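The case against the perfect pepper

Every few months somebody tells me I am buying vegetables wrong. Last October it was a leaflet from Ukden, the box scheme that covers our end of town, which informed me that the supermarket pepper is a "dead vegetable" and that theirs, at 90p more for a bag of four, would change how I cooked. I have now eaten my way through a fair number of Ukden peppers. I cook exactly as I did before.

I have nothing against peppers. I eat them most weeks, usually red, usually fried too hard with onions because I've gone off to do something else. What I object to is the growing pile of advice about them. You are supposed to press the shoulders and check that the stalk is green. You are supposed to turn it over and look at the lobes, because (so I have been told, with great confidence, in a queue) three bumps are for cooking and four are for eating raw. My neighbour Menaka Gamage swears by this one. I asked her how she knew and she said her sister had told her. I have read since that the number of lobes has more to do with the variety and how it grew than with sweetness, and this fits with my own experience of eating peppers with any number of bumps and not noticing.

Then there is the shine. We have all been taught that a glossy skin means a fresh pepper, and up to a point it does, in that a wrinkled one is past its best. But above that point I can't see that it tells you much. A pepper has a waxy skin and it will gleam under any decent light. The grocers know this. Go into Grinum on the high street at six in the evening and everything in the front crates looks like it has been polished for a wedding. I took home two of their reddest last month and one was watery and tasted of very little. The dull, slightly lopsided thing I'd had from the market stall was better, though I wouldn't swear that it was better for being lopsided. That is the opposite superstition, and the box schemes are living off it.

Prasanna Begum, who taught me to cook a proper pan of peppers and who is 73, buys whatever is cheapest. She smells it, puts it in the bag and gets on. When I asked what she was smelling for she said, "Mould."

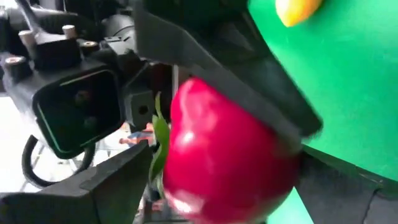 Colour is the one piece of advice I'll half accept. Red peppers are sweeter than green ones, on the whole, and the reason is dull: most green ones are the same fruit picked earlier. You pay more for red as it has spent longer on the plant. Fine. But somewhere along the way this plain fact has turned into a ladder, with green at the bottom, fit only for students and cheap pizza. I like a green pepper. It is bitter and it stands up to an egg. Cooking a green pepper in a stew for roughly an hour does things for the gravy that a red one can't, and I'd put that in front of any of the people writing leaflets.

My suspicion is that all this fuss at the point of buying lets us off thinking about what comes later. Most of the bad peppers I have eaten were perfectly good when they came into the house. They went soft in the bottom drawer under a bag of salad, or they were cut in half for a sandwich and the other half was left to go slimy in cling film. Ukden's leaflet gave a full side to choosing and a single line to keeping. It said to store in a cool place.

I've cancelled the box, anyway. They rang to ask why and I said the peppers were fine.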